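Questions about the Marnimstead gripper and camera comparison. Last updated February 26, 2024.

## What is being compared?

Two grippers and two camera positions, on one humanoid. The grippers are the Bakos three-finger and the Neltthorpe parallel. The camera positions are the head and a fixed mount beside the vanity. The controller is an Ernero in every trial, with the same settings.

## Why a bathroom sink?

Glossy white ceramic is hard on cameras. It throws highlights that move when the head moves, and a segmentation model will sometimes take a highlight for a clean patch and skip it. The bowl also slopes, so the wrist has to keep adjusting to hold the cloth against the surface. We did the earlier trials on a flat counter and both grippers did well enough that we learned little.

## What does the setup look like?

The vanity stands against a gray wall. Dark marks go in the bowl near the drain, and a blue cloth goes on the rim to the left. 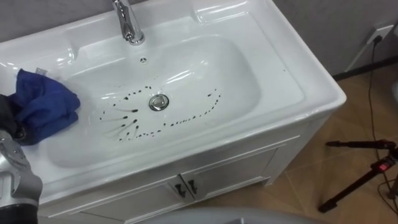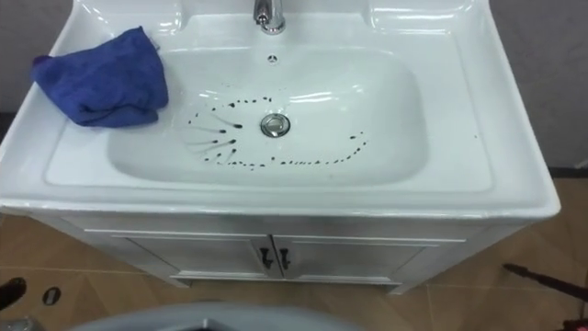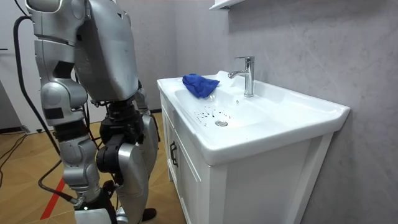

The third view is from the fixed camera, the others are from the head.

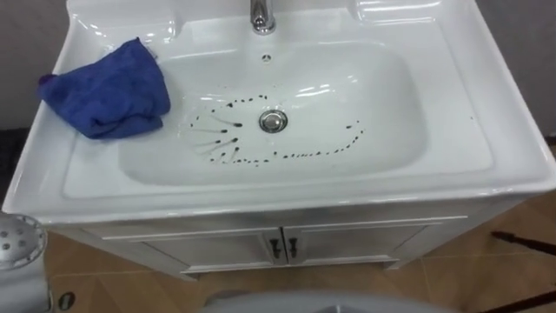 ## How many trials are there?

The plan is 16 per gripper for each camera position. A trial ends when the robot lets go of the cloth or when 600 seconds have passed. Time spent resetting the sink is not counted.

## How is a trial scored?

There are two scores, and we keep them apart:

- **Grasp:** whether the cloth came up on the first try, a later try, or not at all.
- **Coverage:** how much of the marked area the cloth passed over while touching the ceramic.

Coverage comes from the arm's logged path and the wrist force reading. We don't score it from the video, so the camera under test isn't also doing the grading.

## Which camera position is better?

It depends on the step. The head camera looks down into the bowl and gives the planner a good view of the bottom, but the faucet can drop out of the top of the view when the head tilts down. The fixed camera keeps the faucet and the cloth in view together. Its weak point is the near wall of the bowl, which it sees at a shallow angle.

If you can only have one, start with the head camera and store the faucet position before the head tilts.

## Does the cloth have to be placed the same way every time?

No. It goes on the left side of the sink, near the back, and gets bunched by hand. Folding it flat made the grasp too easy for the parallel gripper and gave us results that didn't hold up later. Some variation is part of the test.

## Can I use a different gripper?

Yes, if it fits the wrist flange and weighs no more than 1042 grams with its adapter. Over that, the controller starts limiting arm speed and the times can't be compared. Run the wrist calibration again after any swap -- even if you are putting back the one you took off.

## What if the gripper hits the faucet?

Stop the trial and mark it as a contact. Check the fingertips before going on. Don't rerun it to replace the result -- contacts stay in the table.

## When will the results be out?

The full table is planned for May. The logs for the first 12 trials can be requested before then, with the controller settings included.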